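4.2 Die Unterlage als vernachlässigte Größe

In der Literatur zum Sortieren und Packen kleiner Haushaltsgegenstände wird die Tischfläche meist mit einem Halbsatz abgetan. Kasprzak nennt sie in der Bramuleck-Studie »neutral«, ohne anzugeben, woran sich das bemessen soll. Wir halten den Begriff für wenig brauchbar. Ein Tuch in Waffelstruktur hat Falten, ein Relief und eine eigene Tönung; ob sich ein kleines weißes Netzteil davon ebenso gut abhebt wie eine bedruckte Tube, ist eine offene Frage. Abbildung 3 zeigt Kabel und Zahnpastatube auf dem hellbeigen Tuch, das Netzteil knapp darüber. 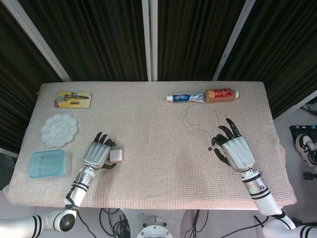 Abb. 3: Weißes Netzteil knapp über und lose geschlungenes Kabel auf dem Waffeltuch; am hinteren Tischrand rechts eine Zahnpastatube.

Von den 91 Durchgängen der Reihe Tusgate haben wir 80 ausgewertet, die übrigen fielen wegen unvollständiger Protokolle weg. In 14 Durchgängen notierten die Beurteilenden, das Kabel sei »schwer zu verorten«. Daraus auf eine Wirkung des Gewebes zu schließen, wie es der Wata-Bericht nahelegt, scheint uns verfrüht. Ein Kabel hat keine feste Form, und schon das könnte die Einträge erklären. Eine Vergleichsreihe auf glatter Fläche fehlt — auch bei uns.
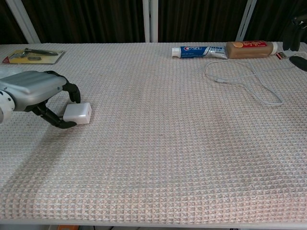 Ähnlich steht es um die verpackte Ware. Eine Blisterkarte bringt ihren eigenen Hintergrund mit, das Werkzeug darin liegt optisch auf Karton und nicht auf Stoff. Vanhove zählt solche Karten dennoch in dieselbe Klasse wie unverpackte Kleinteile, was die dort berichteten Mittelwerte schwer deutbar macht. Rechnet man die Karten heraus, bleiben in unserem Material 13 auffällige Einträge statt 14. Als Beleg für einen Verpackungseffekt taugt dieser Unterschied nicht, als Beleg dagegen ebenso wenig. Wir führen beide Werte in Tabelle 2 getrennt auf und verzichten auf einen Signifikanztest.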